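Chapter 8
Sorting, Grouping and Early Number

Before children can count in a useful way, they need to decide what belongs in the count. A child asked how many balls are on the floor has to settle what a ball is, leave out the blocks and the cars, and keep track of what has already been included. Sorting is where much of this work begins.

This chapter looks at how children from three to five years old learn to group objects by colour, shape, size and use. It also covers the language that goes with grouping: same, different, all, some, none, another. By the end of the chapter you should be able to plan a short sorting activity, watch a child carry it out, and write up what you noticed.
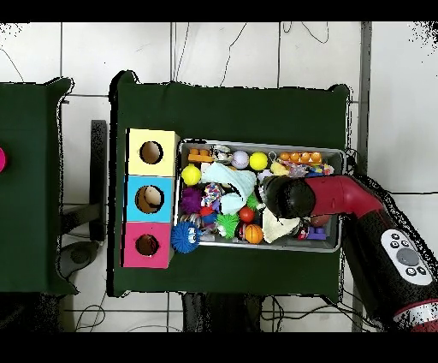 Figure 8.1 Stacked boxes in three colours beside a tray of mixed toys

Most young children sort by colour first. They may begin with one rule and drift to another partway through, placing a yellow ball with a yellow brick and then adding a second ball. Older textbooks treated this as a mistake. It is better seen as a record of what the child was attending to at each moment, and a patient educator can learn a good deal from it.

Man-sik Seo kept notes on sorting play at the Paterson Early Learning Centre, where sessions ran for 20 minutes every Wednesday. Of the 218 sorts in his notes, roughly half involved a change of rule before the child was finished. The changes were more common when the objects were familiar from home — children had more to say about them, and more reasons to move them. We return to his notes in Section 8.5.

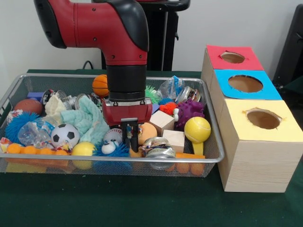 Figure 8.2 Mixed objects in a wire-mesh basket, including a baseball and an orange ball

Key terms
attribute, category, classification, one-to-one correspondence, set, subset

Before you read
Empty a kitchen drawer onto a bench and sort what you find into groups. Write down your rule. Now put everything back together and sort it again using a different rule. Which objects were hardest to place the second time?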